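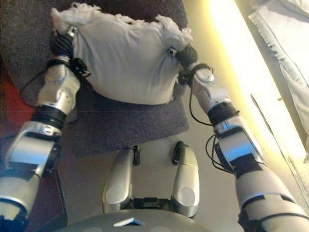

Pillow pickup, both hands on it. Head cam.

Ticket 1301 - Ilto housekeeping trial, pillow task
Opened by: Mamta Nautiyal
Status: open, waiting on Markico

Problem: two-hand pickup by the armchair keeps stopping with "grip force mismatch L/R". Cloth only. Hard items fine. Trial is on the Ilto rental plan, so we need this sorted before we sign for the full kit.

Setup: grip limit 1000 both sides (factory). Tactile buffer 2048. Jivasura pack loaded, soft goods profile on.

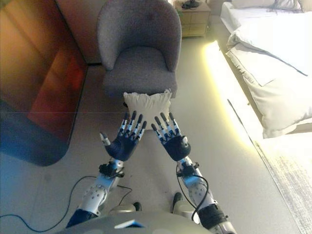 Pillow on the floor against the chair, hands at its lower edge.

Tried so far:
- power cycle, no change
- re-ran hand calibration, left passes, right passes on second go
- grip limit up to 2000. Stops less but squeezes the cloth way too hard, put it back
- swapped to the hard goods profile by mistake, ignore the first log upload

Reply from Kamlesh Kanaujia, Markico support, Thursday, March 9, 2023:
Got the logs, thanks. Looks like the right hand zero is drifting after calibration. Pls do the steps below in order, dont skip the open-hand one.

Step 1. Arms up, nothing in the hands, fingers open. Hold still and run Zero All from the service menu.

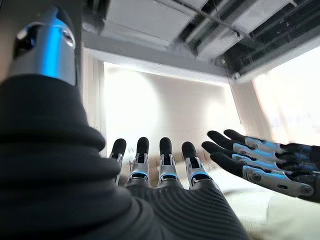

Step 2. Check cables at both wrists. Reseat the connectors, leave some slack. A tight cable pulls on the wrist reading.

Step 3. Soft goods profile back on, limit at 1000. Run the pickup again, let it hold, then send the full log and not just the error lines.

Mamta: did 1 and 2. Right connector felt a bit loose, pushed it in. On step 3 now, pillow by the chair same as before, grip at each end

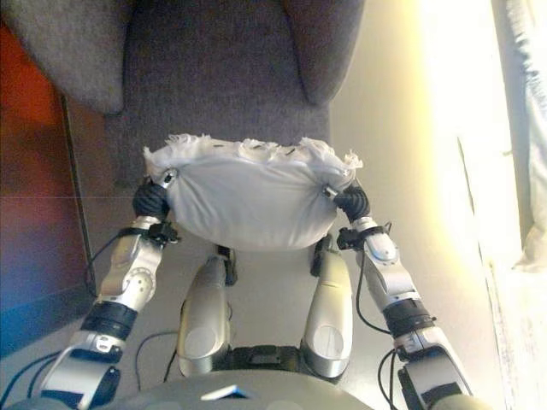

and logging the whole hold this time. Will upload once the run is done. Two questions meanwhile: does Zero All survive a restart, or is it every morning? And is the Giáp hand swap covered under the trial, or billed seperately? Quote doesn't say.

Kamlesh: survives restart. Asking sales on the swap. Keeping ticket open till I see the log.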